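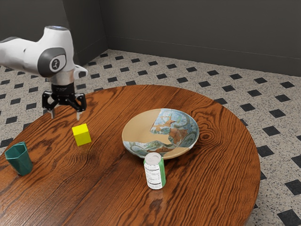 A simulated tabletop at Pilex: the arm, its gripper and the yellow cube.

Comfort Agbeko has packed tableware at Pilex for 19 years, and she has watched the simulation more often than she would like. "They show it to us at every briefing," she says. "A bowl, a can, a little cube. My bench has never looked that tidy."

Management wants arms on the Grovside line by May. The slides promise 200 picks an hour and "freed-up staff." I asked her what the staff would be freed up to do.

"Watch the arm," she says. "Refill the bins. Press the button when it stops. They call that a step up, but the pay grade is the same – I checked."

Hugo Rey, who runs the trials, doesn't dispute the grade. He says it is "under review" and that no jobs will go. Would he put that in writing? "That's a question for HR."

Agbeko isn't against machines, and she'd gladly give up the lifting. "My shoulder would thank them. But who decides how fast it runs? Right now, if a crate comes in with chips in it, I slow down. I asked if I'd still be able to do that. They said they'd get back to me."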